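Le club cherche du monde pour la saison prochaine !

Bonjour à toutes et à tous,

Je m'appelle Matilde Esteves et je m'occupe de la section féminine du FC Wilovano depuis deux ans (avant ça j'y jouais arrière gauche, pas très vite mais avec beaucoup de bonne volonté). On repart en juillet avec une équipe seniors à onze, et pour l'instant on est 17 inscrites. Avec les blessures, les gardes à l'hôpital et les mariages de septembre, c'est trop juste ! Je cherche donc des joueuses, et aussi une personne pour entraîner les gardiennes.

Côté joueuses, tous les postes m'intéressent, mais j'avoue que je rêve d'une vraie défenseure centrale. Ebise Workneh a dépanné derrière toute la saison alors qu'elle est milieu offensive, et elle m'a fait promettre de la laisser remonter de trente mètres. Il faut avoir 18 ans révolus. Pas besoin d'avoir déjà été licenciée : plusieurs filles ont commencé chez nous sans avoir jamais porté de crampons, et Li-hua Yang, qui débutait il y a deux saisons, a fini meilleure buteuse avec 9 buts.

On s'entraîne deux soirs par semaine, de 19 h 30 à 21 h, au stade des Tilleuls (terrain synthétique, vestiaires refaits l'an dernier). Les matchs sont le dimanche après-midi, avec des déplacements de 57 km au maximum, en covoiturage. 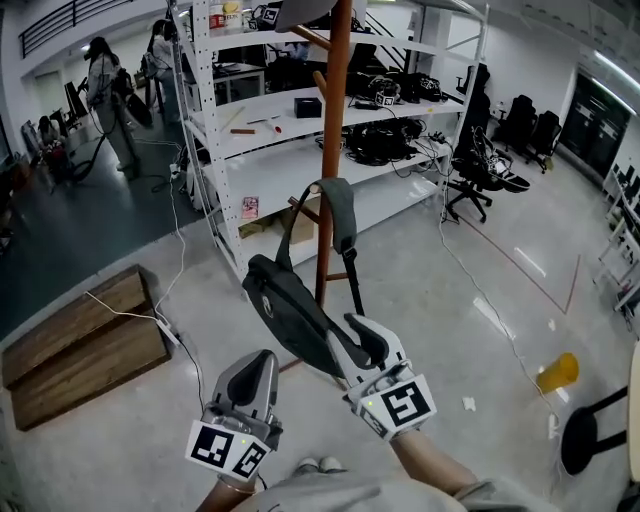
Pour le poste d'entraîneur ou d'entraîneuse des gardiennes, c'est une séance par semaine et, si possible, un match sur deux. Elmarie Mathebula reste notre numéro un et Jarmila Paulík arrive des U18, donc il y a de quoi bien travailler ! Un diplôme serait un plus, mais une ancienne gardienne ou un ancien gardien qui a envie de transmettre me va très bien. Les frais de déplacement sont remboursés, et le club finance la formation si vous voulez passer le module.

La licence coûte 120 euros, payable en trois fois, chaussettes et short compris. Le maillot est prêté pour la saison (merci à Jineo, qui nous a offert un jeu complet, bleu nuit, superbe).

Deux séances d'essai gratuites sont prévues début juillet. Venez avec des crampons moulés ou de simples baskets, des protège-tibias si vous en avez et une gourde. Pour vous inscrire, laissez un message à l'accueil du club ou passez me voir au bord du terrain un soir d'entraînement, en précisant votre poste préféré et votre taille de maillot. Je réponds en général dans les deux jours, un peu plus lentement en période de bulletins scolaires !

À très vite sur le terrain,
Matilde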